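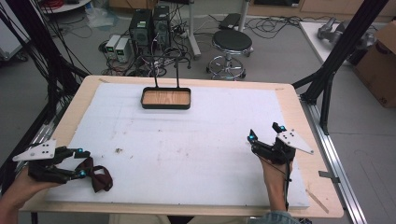

Foam board as a work surface: flatness over time

Andwood wrote:
I cover a wooden table with white foam board for paper cutting and light assembly. After one humid month the sheet bows 4 mm at the center. Is there a core that stays flat, or is this normal?

gindum_93 wrote:
Normal. The paper facings take up moisture at different rates. Store it flat, seal the edges with tape, and flip it every few weeks.

slehtinen wrote:
Disagree on flipping. I flipped mine all through September and got an S-shaped warp. Tape along all four edges did more.

Workneh wrote:
Depends on the facing. Clay-coated paper moves less than plain. Plastic-faced board barely moves at all, but it dents and a knife skates on it.
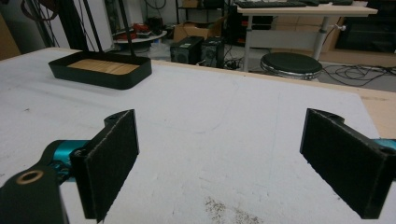

My own sheet gets wiped with a barely damp cloth — never soaked — and then left standing on edge for 50 minutes before it goes back down. Scuffs don't affect flatness. Dents do, if you draw on it.

gindum_93 wrote:
Standing it on edge is how you get a bow. Lay it down.

Workneh wrote:
For 50 minutes? No. Overnight, yes.

Andwood wrote:
Edges taped, sheet weighted flat. Down to 1 mm this morning. Will try plastic-faced next and keep the old one for cutting.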